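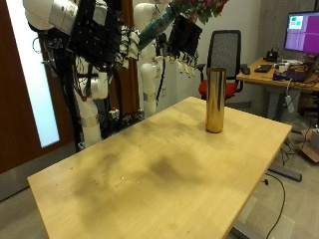

The owner of the flower shop on the main street in Wastley has been arranging for other people's tables for 10 years, and she still thinks most of them own too many vases.

"People bring me a big wide bowl and six stems, and then they wonder why it all falls over," she said. "A tall, narrow vase does half the work."

She prefers metal to glass for a dinner table. A gold cylinder with straight sides picks up the color of the wood under it, she said, and it hides the stems. Her own came from Dabbas, a housewares store in Wotport, and she has used it every week since she bought it.

She clears the table before she starts. Place mats and candles go back on later, once she knows how wide the bouquet will spread. She keeps the bunch together in one hand, measures it against the vase and trims the ends a little at a time.

"You can cut twice. You can't put it back," she said. Her mother told her the same thing about bangs.

She fills a tall vase one third of the way and changes the water every other morning. She doesn't use the powder that comes in packets.

The shop's busiest month is December, when she makes up 200 table bouquets, many of them for a hotel in Tadadell. The hotel wants them all the same height, so she marks the length on her workbench with tape.

Asked what she has on her own table at home, she said tulips, when she can get them. "Mostly it's mail," she said.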